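How to remove musty smell from old hardcover books?

3 min read
Print this page | E-mail to a friend

I have received from my aunt in Irnar two boxes of old books, which stayed many years in her cellar. Most of them are in good condition, but the smell is very strong. When I open the box, the whole room smells like a cellar also.

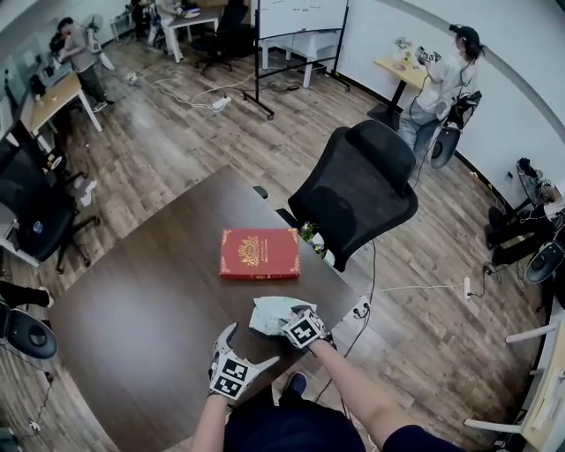 Posted by Maksym Romaniuk in June

The books are mostly hardcovers with cloth or with something similar to leather, and a few have gold letters, so I am afraid to use any liquid on them. One is a cookbook of 325 pages that I would like to use in the kitchen, and I do not want the smell near the food. I have already tried to leave them on the balcony for one afternoon. It helped a little, but in the evening the smell was back.

My wife has read that you can put the books in the freezer. My neighbor says baking soda. I would like to hear from somebody who did it and can say how many days it needs. Also, how can I know if there is living mold or only the smell? On page 113 of the cookbook there are small brown spots, but they do not feel like anything when I touch them.

Thank you in advance for your patience with my English.

Nenduvik

Just put them in the sun, it works every time. Or coffee.

Koubek

Please do not put them in the sun for long. Red and blue covers lose color very quickly, I have a shelf where you can see exactly how far the curtain was open. I am also not a native speaker, so I hope I explain it clearly.

First about the spots. Small brown spots that are flat and dry are usually what they call foxing. It is a change in the paper and it does not jump from one book to another. Living mold is more often gray, green or white, it looks like powder or like small hairs, and it can smear when you touch it with a tissue. If you find this, keep that book apart from the others in a closed bag and do not brush it inside the house.
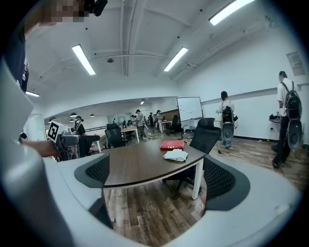

Books & Paper > Smells and Stains

For the smell itself I use a large plastic box with a lid. On the bottom I put an open bowl with baking soda, and next to it the books, standing up and a little bit open, so that the air can go between the pages. The powder must not touch the paper. Then I close the lid and wait. After one week I change the baking soda and smell the books again. Thin ones are usually fine by this time. A thick book can need three weeks, and I had one atlas that never became completely good.

The freezer is for insects. It stops mold from growing for the time it is inside, but it does not kill it with certainty, and for the smell it did nothing in my case. If you try it anyway, close the book in a bag first and leave it in the bag until it is warm again, otherwise water will settle on the cover.

About coffee, it works in some way, but afterwards you have a book that smells of cellar and coffee.

Kodex

I agree with Koubek about the box. I would like to add how to clean the books before, as a big part of the smell is simply old dust.

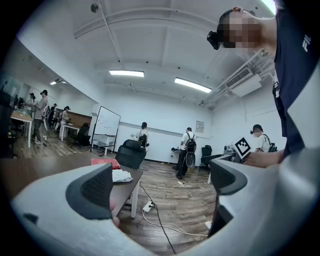
Dust sits mostly on the top edge of the pages, so begin there. Hold the book firmly closed and brush with a soft, dry paint brush from the spine to the outside. Then wipe the cover with a dry cotton cloth, and go very lightly over the gold parts, or leave them alone. I recommend to wear short sleeves for this work, an ordinary sports T-shirt like the navy one with the FILA logo is perfect, while a wide cuff catches the corners of the pages. Wash your hands before and after, and do not use hand cream in between.

If the dust is heavy, work outside or near the open window, and wear a mask when you are sensitive. A damp cloth is only for plastic dust jackets.

One more thing about the place where the books will stand afterwards. Leave two fingers of space between the books and the wall, especially if it is an outside wall. My shelf was pushed directly against such a wall and the smell returned after one winter. I moved it to the other side of the room and cleaned everything again, which took me until Thursday evening of that week, and since then I did not have the problem.

For the cookbook, I would wait with the kitchen until you cannot smell it with the pages open near your nose. Steam will bring the smell out again.

Print this page | E-mail to a friend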